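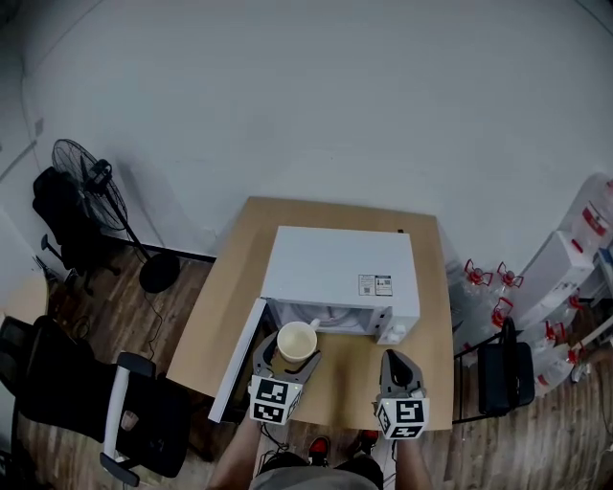 Godfrey Bakilana says tea made in a microwave is a crime, and that he has stopped being friends with people over less. I put this to him as a yes or no question on Tuesday and got a speech. So now you all get a thread.

My position: I have made tea in a microwave for most of my adult life. I own a kettle. It lives in a cabinet behind the waffle iron and I visit it when my mother comes to town.

The case against, as Godfrey tells it, is that a kettle heats from the bottom, so the water keeps turning over and the whole pot comes up to temperature together. A microwave heats a mug of water unevenly, and the top ends up hotter than the bottom. Fine. I have a spoon.

He also brought up superheating, where water in a very smooth cup goes past boiling without bubbling and then erupts when you drop something in. This one is real and I will not joke about it. Put a wooden stir stick in the cup before you start it, let it stand a bit after, and keep your face out of the way.

My own time is 2 minutes for a normal mug at 700 watts. Check the wattage on yours. Mine used to be a much stronger one and when it died I kept using the old number for a month and thought my tea bags had gone bad. I threw out a whole box.

The tea, for the record, is Pultier. The ordinary one in the orange box, 29 bags, which is a number of tea bags I have never been able to explain. It doesn't divide into weeks. It doesn't divide into anything.

I wrote to Pultier about the 29. They sent back a coupon for coffee.

Then there's the bag question. Bag in before heating, or bag in after? After. Obviously after. I've done it the other way exactly once, at my sister's, and it tasted like a belt. Also some bags have a staple in them, and a staple has no business in a microwave.

People who want to be upset can be upset about this instead: I put the milk in last, I eyeball it, and if it's wrong I drink it anyway.

Mug matters more than anyone lets on. Thick ones steal the heat. A thick mug that has been sitting by a window in January will take your hot water and hand you back bath water. I have started rinsing mine under the hot tap first, which means I now warm the cup like a fancy person and then put it in the microwave like an animal.

Do not talk to me about glass mugs. I had a set of four from Donier. Had.

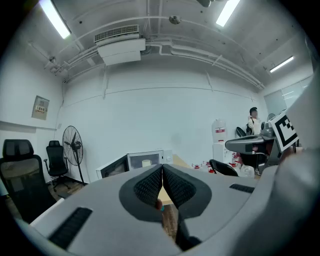 Just buy an electric kettle with a temperature dial and set it to 175 for green, writes a reader under the post about wattage, and then adds that everything I have said so far is making their eye twitch.

Okay. Fair on green tea. Green tea I will give you. Boiling water makes it bitter, and guessing at 175 in a microwave is a party game. I drink green tea when I have a cold, and when I have a cold I can't taste it, so the matter has never come up.

But I did look at the dial kettles. The Pilleo is the one everybody links me to. It has a gooseneck, a walnut handle and a little hold button that keeps your water at temperature for the rest of the afternoon. It costs 285 dollars.

285 dollars. For hot water. I read the reviews for an hour. One man gave it three stars because the beep is "a bit judgmental."

The Dong is the cheap one and looks like a thermos that got a promotion. No dial. It has a single switch. I respect the switch.

I asked Godfrey which kettle he has, figuring it would be the walnut one. He has a saucepan. He boils water in a saucepan and pours it over the side into the cup, and some of it goes in the cup. This is the man who called me a criminal.

Several of you are asking about reheating tea that went cold. Yes, I do it. Half a minute, stir, see how you feel. Black tea with no milk comes back all right. With milk it gets that skin and a smell like a school cafeteria. I would pour that one out, and I am someone who drank the belt tea to the bottom.

Also yes, cold cup found in the microwave from this morning counts as a known condition. You heated it, you walked off, it beeped at you, you said "in a second." It's now dinner time. Make a new one.

Update: Godfrey has read the thread. He says the saucepan has a spout. I have seen the saucepan and it has a dent.

Muting this now, my water's done.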